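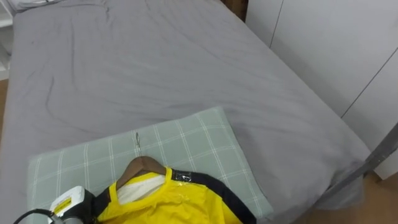
Figure 1. The yellow shirt on its wooden hanger, laid on the plaid pad.

Steaming and Hanging Clothes in a Small Bedroom
Project report, Home and Textile Care course
Group members: Niloufar Akbari, Shahram Yazdani, Houshang Naseri
Supervisor: Mojtaba Ghaffari

1. Introduction

Many students in the Rondville residence live in one room, and they have no separate place for ironing. Usually they put the clothes on the bed or on a chair and the clothes get wrinkled again. In our project we wanted to know if one small bedroom can be enough for the full care of a shirt, from removing the wrinkles to hanging it on a rail. We started the work in September.

Before the practical part we gave a short questionnaire to the residents and received 98 answers. Of these, 72 persons wrote that they do not own an ironing board. Only 26 persons said they steam or iron their clothes every week. These answers helped us to choose a method which does not need a board.

2. The room and the materials

The bed is the largest flat surface in the room, so we decided to use it as a work table. On the gray sheet we put a light pad with a plaid pattern. The pad gives a firmer surface than the mattress, and it is easy to take away when somebody wants to sleep.
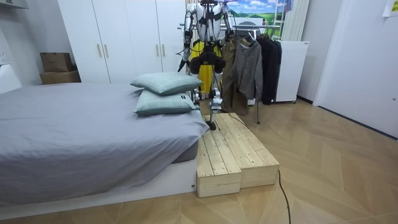 We also had to think about the floor. A small bedroom leaves few free places, and every object must have a fixed position before the work begins. Houshang made a plan of the room on paper and we moved the cardboard models of the furniture on it for one afternoon. The first plan had the rail beside the door, but then the door could not open fully. In the second plan the walking path was shorter and we kept this one.

3. Hanging the shirt

The choice of hanger was discussed more than we expected. Niloufar preferred thin plastic hangers because they take little space, and Shahram wanted wooden ones with a good shoulder shape.
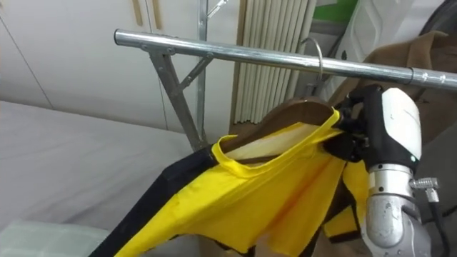 For a knitted or soft fabric the shoulders are the most difficult part. If the hanger is too narrow, the sleeve falls forward and a small point appears in the cloth. We compared both types and selected the wooden hanger. Its wire hook goes over the round chrome rail. The yellow shirt still has loose folds in the front when it hangs there, so in our instructions we wrote that the front should be checked again on the rail and not only on the pad.

4. Problems and next steps

Our largest difficulty was the time. We planned 20 minutes for one shirt, including preparation of the pad, and this was too short for a beginner. We also did not test trousers or long dresses. Shahab Khosravi from the second group will continue with these clothes and will use our room plan.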